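The Ullero had the softer jaws and the Davside had the better hinge, and by October Nipon Noiphan was tired of hearing about both. He had a form to fill in. It had a column for each gripper and a row for each task, and at the foot a box marked Recommendation, which was blank.

Papadopoulos wanted the box filled by four o'clock. Papadopoulos was the firm, though the man it was named after still came in and was also called that to his face. He sold kitchens. Someone had persuaded him that he ought to be selling kitchens that a machine could tidy, and he had rented half a warehouse and put one of his own units in it.

"Which one is cheaper?" he had asked on the first morning.

"The Davside."

"Then I hope it's the Davside."

Nipon had worked at Asix for 11 years before this, testing door closers. A door closer either shut the door or it didn't. With the grippers you held the thing in your hand and did the job yourself, and the readings went off down a cable to be looked at later. He did each task with one, then with the other, then wrote down what he thought. Mugs, cloths, the tap, the bin lid. The mugs went to the Ullero. The tap was a draw. He had dropped a saucer with each of them and had swept up both times.

His wrist hurt. He put that in the notes and then crossed it out, and then wrote it in again, smaller.

At lunch he rang his sister, who asked if he was still playing with tongs.

"They're not tongs."

"What do they do?"

"They pick things up," he said, and she laughed for so long that he put the phone down on the bench and ate his sandwich.

There were 64 rows on the form and he had seven left. Papadopoulos came in at half past two with his coat on. He stood by the wall and read a price list, and every so often he looked up.

"Is that one the cheap one?"

"They're the same colour," Nipon said. "You have to read the label."
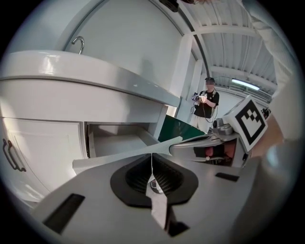 Drawers were the last thing on the form, and Nipon had been putting them off. He didn't trust his own hand to be fair. He had opened drawers all his life and his wrist wanted to help. So he went slowly, as if he had never met one, with the long white fingers held out in front of him. The drawer was open and had nothing in it, and one finger went in over the edge while the other pointed at the floor. He stayed like that for a moment, looking at the empty white inside. Then he pushed the drawer shut and wrote down the number.

He did it again with the other gripper. He did both again. The drawer stuck a little at the end of its run, which was the fault of the kitchen, and he wrote that down too.

"What's this?" said Papadopoulos, who had come over to read the form.

"Your drawer sticks."

"That's a 2879 unit. It's our best seller."

"It sticks at the end."

Papadopoulos took off his coat, laid it on the bench and pulled the drawer out with his hand. He pushed it in. He pulled it out again and bent down to look at the runner.

"Have you got a screwdriver?" he said.

Nipon went to find one. It was ten to four, and the box was still blank.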